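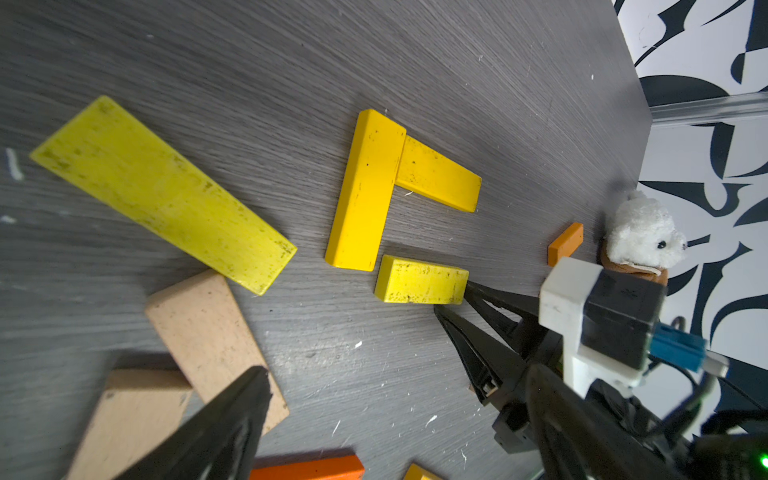

Calloway argued in her reply to the earlier survey that awards and leadership schemes in farming reward those who already have the time to apply for them, and that any measure of their effect on farm businesses must begin with the people who never sent in a form. We accept the first part of this argument. The second guided the design of the present study.

4.2 Who applies, and who does not

Figure 3. Building blocks on a table.

The sampling list was drawn from growers supplying Dirport and Clarkis, two packing firms with separate catchments and different contract terms. A postal form went to 700 growers. It asked whether the respondent had ever applied for a place on an industry training scheme, who had suggested it, and how many nights away from the farm it would have required. Dela Peña and Arai (in an earlier paper) used a shorter form with no question on nights away, so the two sets of answers can be compared only in part.

Almost 48 per cent of forms came back. Non-applicants were less likely to reply than past applicants, and the results were weighted by farm size and by packing firm to allow for this. Weighting by age was tried and dropped -- the age bands used by the two firms do not match.

Cost was named less often than expected. The most common reason for not applying was the lack of a relief worker who could be trusted with stock or irrigation, followed by the timing of the course. Schemes that began in October drew fewer applications from fruit growers than from grain growers. Dairy farms showed no clear seasonal pattern.

Being asked in person had a strong effect. Among growers who had been approached directly by a field officer, applications were more frequent in every size class, including farms run by one person. Kozan reports a similar result for the Morkus catchment, although her sample was limited to 98 members of a single co-operative and did not include tenants.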